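Mon 19 October

Right. A thread on the Great Sheet Shrinkage, as witnessed by me, a person who has bought three fitted sheets since September and can get none of them to stay on a bed.

1/ The first came from Visedton. The label said "deep fit". I don't know what they'd been measuring. It held two corners at a time, and you could choose which two.

2/ So I went flat. Flat sheets are what my gran used, and she could fold one in mid-air while telling you off. I watched a video on hospital corners. Then I watched it again at half speed, which makes the nurse sound drunk.

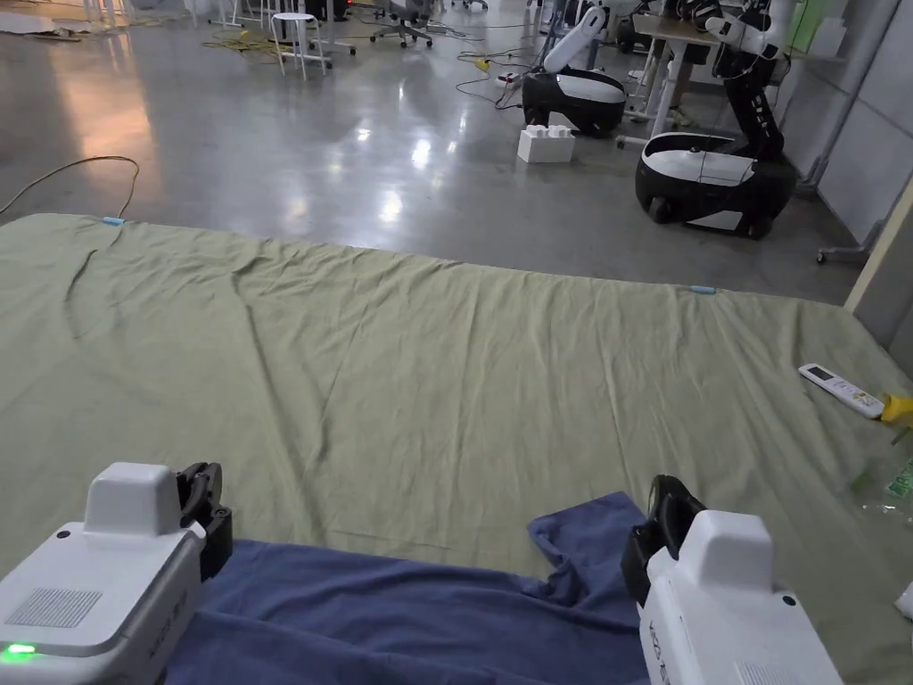

Green sheet, navy towel.

3/ The colour, by the way, is sold as "Quiet Moss". The same shop does a "Loud Moss". I've held them side by side by the window and I think somebody is having a laugh.

4/ Thread count next. The Clillodwood one boasts 400 on the packet in letters bigger than the size. The size is what I wanted to know. I found it on the back, under the washing symbols, in inches.

5/ It cost £49. For £49 I expect a sheet to have opinions about where the mattress is.

6/ Suggestions so far: elastic straps (ping off at 3am, terrifying), safety pins (no), a mattress topper to "give it something to grip" (made it taller, made it worse), clips. 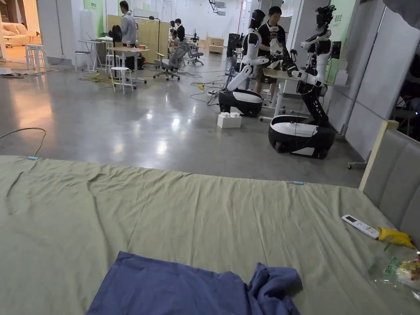 Dönmez replied that I've been putting the long side across the bed all along, and that the label is meant to go bottom right.

7/ I have been to check. I would rather not discuss the label.

8/ Does anyone want a deep fit double from Visedton, washed once, barely slept on? Collection from Ovlow, evenings. I'll throw in the straps.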